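Subject: Re: [smalltraders] Premgate export and the mileage log
Date: 2019-03-04
From: Kyriaki Makris

Following on from Ifigeneia's message, quoted in part further down. I have put my replies under each point and left out the bits about the list archive. 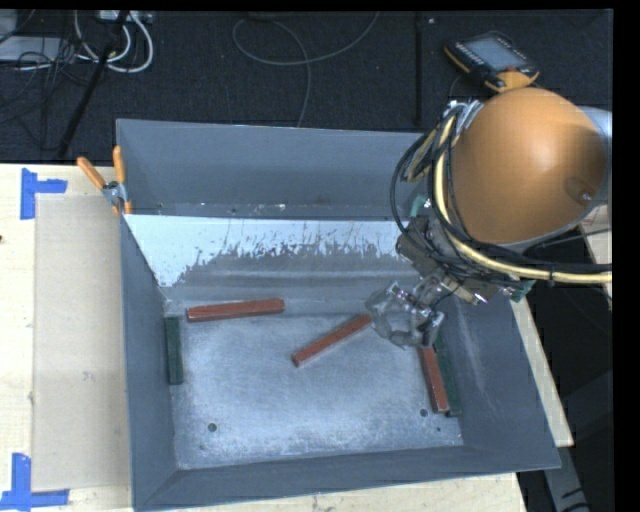
I have kept my books in Premgate for five years as a sole trader, and before that in a spreadsheet which I would not wish on anyone. What I say below applies to the desktop version. The web version stores categories differently and I have not tested it.

> From: Ifigeneia Liapis
>
> I am trying to close off my records before the end of the tax year and have run into trouble with the expenses export. When I export to CSV the mileage claims come out in the same column as the actual motoring costs (fuel, insurance, servicing). If I total that column I get a figure that includes both.

That is the default. Premgate treats "Motor" as a single heading and only separates the two on screen. Go to Settings, then Categories, open Motor and tick "Export sub-categories". The next export will have an extra column headed "Sub" with either M or A in it. Sort on that and total each part separately.

More to the point, you should not have both for the same vehicle. If you claim the flat rate per mile, that rate is meant to cover fuel, insurance, servicing and the wear on the van. You cannot then claim the fuel receipts as well. Parking and tolls on a business trip are separate and can go in alongside the mileage. So can the business part of the interest if you bought the van on finance.

Once you have used the flat rate for a vehicle you have to stay with it for as long as you use that vehicle in the business. If you have claimed the purchase cost of the van through capital allowances in an earlier year, you cannot use the flat rate for it at all. Check last year's return before you do anything else, as that settles the question.

> I have two vans on the books, the old one and the one I bought from Stergiou. Can I use mileage for one and actual costs for the other?

Yes, the choice is made vehicle by vehicle. The difficulty is keeping the receipts apart. Fuel is the worst, because the receipt does not say which van it went into. I write the last three characters of the registration on each receipt at the pump and enter it in the Reference field. If you have a fuel card, ask for one card per van and the statement will do the work for you.

In Premgate, set up each van as an asset and attach the costs to the asset, not to the Motor heading. The report called "Costs by asset" will then give you two clean totals. Note that it leaves out anything entered before the asset was created. You will need to go back and attach the older entries by hand. I know of no quick way to do this.

> My log shows 897 business miles for the Stergiou van. It seems low but I only bought it part way through the year. Is there a minimum?

No minimum. Put down what you drove. The log should have the date, where you started, where you went, the reason for the trip and the miles. "Various customers" will not do as a reason. If you have gaps, fill them now from your diary and invoices while you can still match them up, and mark those lines as added later.

Home to a regular place of work is normally commuting and does not count, even if you carry tools. If you rent the unit at Wonamach and go there most days, I would leave those journeys out. Trips from the unit to customers are business miles. Home straight to a customer is usually all right if you run the business from home, but you have two bases, and I would ask an accountant about that one – it depends on the facts and I would not rely on a mailing list.

> Does anyone still use Drokine for receipts? Is it worth paying for?

I used it until last May. The scanning was good on printed receipts and poor on handwritten ones, and it read the date wrongly on several where the day and month could be swapped. It feeds into Premgate but puts everything under "General" unless you write a rule for each supplier. I went back to a folder and a phone camera. If you have a lot of small receipts from the same few suppliers, the rules may be worth the trouble. The free plan takes up to 2 users, so try that first.

Whichever you choose, keep the originals or a readable copy, and keep a backup somewhere other than the computer with Premgate on it. Thermal paper fades. I have fuel receipts in the folder that can no longer be read at all.

One more thing on the export. If you open the CSV by double-clicking, the spreadsheet may strip the leading noughts from your reference numbers. Import it through the Data menu and set the Reference column to text. Do this before you sort, and save it under a new name so that the original export is left alone.

If the "Export sub-categories" box is greyed out, you are on an older release and need to update first. Back up before updating. Send me the first few lines of the file off-list if the columns still look wrong, with the customer names taken out.

Kyriaki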